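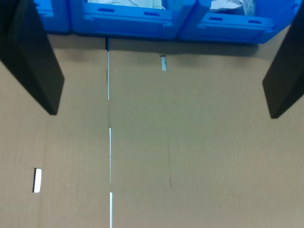 4.2 Location errors and count errors

Stock records in the two storerooms were checked against the shelves over a single audit period in October. Each record consists of an item number, a storage location and a quantity on hand. A record was treated as accurate only if all three fields agreed with what the auditor found. Items issued by weight, such as washers and short lengths of wire, were left out of the quantity test and are dealt with in Section 4.4.

The audit covered 2,615 records. Of these, 286 disagreed with the shelf in at least one field. The disagreements were sorted into location errors, in which the item was present in the storeroom but stored somewhere other than the recorded place, and count errors, in which the item was in its recorded place but the quantity was wrong. A record with both faults was entered as a location error, on the grounds that a split or moved item nearly always has a wrong count as well. Items that could not be found at all were entered as count errors with a shelf quantity of zero.

Earlier work on retail stock has tended to treat the count as the main source of error and the location as given. This is reasonable where goods are large and shelf positions are fixed by a display plan. It is less suitable for maintenance storerooms, where parts are small, many of them look alike, and the person returning an unused part is often not the person who drew it. Row storage in plastic bins is common in such rooms (Figure 3 includes a row of this kind, in blue). A row of bins that match in color and shape gives the user little to go on apart from the label, and a part put back one position to the left or right will not be noticed until the next issue or the next audit.

The two sites differ in how labels are applied. At Sturville, the label is fixed to the shelf edge and the bin is free to move. At Pludham, the label is fixed to the bin. Neither practice is written down in the site procedures; both appear to have grown out of the shelving that was bought first. With shelf-edge labels, a bin that is taken to the bench and put back in the wrong gap makes its own record wrong and usually that of its neighbor. With bin labels, the same act leaves the label and the contents together, but the recorded shelf position is no longer correct. We counted both cases as location errors. The effect on the user is not the same, however - at Pludham the part can still be identified once the bin is found, whereas at Sturville the label has to be disbelieved first.

Count errors showed a different pattern. They were concentrated in items held in quantities above 50, and in items issued in broken packs. Auditors recorded several instances in which the quantity in the system was a whole number of packs and the quantity on the shelf was not. The most likely explanation is that a full pack was booked out and the remainder returned without an entry. A smaller group of errors came from items with two units of issue, where a pair had been entered as a single piece. These were corrected on the spot and kept in the totals.

All checks were carried out blind, in that the auditor was given the item number and location but not the recorded quantity. Where the first count disagreed with the record, a second person repeated the count without being told the first result. In six cases the two counts differed from each other. These were settled by a joint count with the contents of the bin tipped out on a tray, and the joint figure was used.

Two limits on the results should be noted. First, the audit took place during working hours, and issues made between the printing of the list and the count may appear as errors. Shehu kept a log of such issues at Sturville, and the affected records were adjusted; no log was kept at Pludham, so the Pludham count errors may be overstated. Second, the Akpan part numbers were changed to a new format shortly before the audit. Stoyanova matched old numbers to new by hand, and records that could not be matched were dropped before the list was drawn up.

4.3 Effect of return practice

Returns were studied separately from issues. At both sites an unused part may be handed in at the counter or placed directly in storage by the technician. Counter returns generate an entry in the system at the time of receipt. Direct returns depend on the technician completing a slip, and the slips are keyed in later by the storekeeper, in batches. The interval between the return and the entry was not recorded on the slips and could not be recovered.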